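Ticket 734 – Gemüseregal Verkaufsraum Grostthorpe: Ware rutscht in den schrägen Kisten nach
Status: gelöst, bleibt noch zur Beobachtung offen
Bereich: Ladenbau / Obst und Gemüse
Angelegt: 27. Okt. 2021

Meldung

Liebe Kolleginnen und Kollegen vom Ladenbau,

erst einmal vielen Dank, dass das neue Gemüseregal so schnell bei uns angekommen ist. Wir haben uns wirklich gefreut, denn das helle Holz mit den dunklen Kanten macht den Raum gleich viel freundlicher, und der graue Teppichboden fällt einem gar nicht mehr so auf. Jetzt haben wir allerdings ein kleines Problem, mit dem wir allein nicht weiterkommen. Die schrägen Kisten im Modell Atent stehen so steil, dass alles Runde nach vorn wandert. Bei den Tomaten ist es am schlimmsten: Man nimmt vorn zwei heraus, und von hinten kommt der halbe Berg hinterher. Die Kartoffeln ganz oben machen das auch, nur langsamer. Auberginen und Bittermelonen liegen dagegen brav da, wo man sie hingelegt hat.

Was wir schon versucht haben: weniger einfüllen (sieht dann leider recht traurig aus), ein gefaltetes Küchentuch unter die Tomaten (rutscht mit) und die Kiste ein Stück nach hinten schieben (geht nicht, sie sitzt schon am Anschlag).

Antwort Ladenbau

Guten Morgen nach Grostthorpe und danke für die ausführliche Beschreibung, damit können wir etwas anfangen! Bitte schaut einmal unter die Tomatenkiste. Dort sollten zwei Auflageleisten sein, eine hohe und eine niedrige. Beim Regal in Vudlow waren die beiden im Juli vertauscht eingebaut, und die Beschwerde klang fast genauso wie eure. Die hohe Leiste gehört nach vorn. Räumt die Kiste vorher bitte ganz aus, sonst verkantet sie sich beim Anheben.

Noch eine Frage: Habt ihr die Antirutschmatten von Chou mitbekommen? Artikel 623, sie lagen bei der Lieferung in einem flachen Karton, den man gern übersieht.

Rückmeldung Grostthorpe

Ihr hattet recht, die Leisten waren tatsächlich vertauscht – und zwar bei allen Kisten in der Mitte. Wir haben sie umgesetzt, das war mit Ausräumen und Einräumen eine Sache von fast 19 Minuten pro Kiste, aber es hat sich gelohnt. Der Karton mit den Matten fand sich hinter der Tür zum Lager. Wir haben sie unter die Tomaten und die Kartoffeln gelegt, das andere Gemüse braucht sie nach unserem Gefühl nicht.

Beim Einräumen haben wir gleich ein wenig umsortiert. Die Tomaten liegen jetzt rechts neben den Auberginen, die ja schwer genug sind und von der Seite etwas Halt geben. Gurken und grüne Paprika teilen sich die Kiste darunter mit den Möhren, bei denen wir das Grün gern dranlassen, weil die Kundschaft danach fragt. Die grünen Bohnen liegen quer und gebündelt, längs sind sie uns immer durcheinandergeraten.

Offen ist nur noch, ob das Ganze auch hält, wenn nachmittags viele Leute mit ihren Körben davorstehen und kräftig zugreifen. Darf das Ticket deshalb noch ein Weilchen offen bleiben?

Antwort Ladenbau

Aber gern, wir lassen es auf Beobachtung stehen. Falls die Tomaten doch wieder wandern, gibt es eine höhere Vorderkante zum Aufstecken. Schreibt dann einfach hier hinein, ein neues Ticket ist nicht nötig.

Anhang

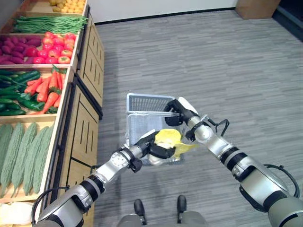 Gemüseregal Grostthorpe, Tomaten neben den Auberginen, weiter unten die Bittermelonen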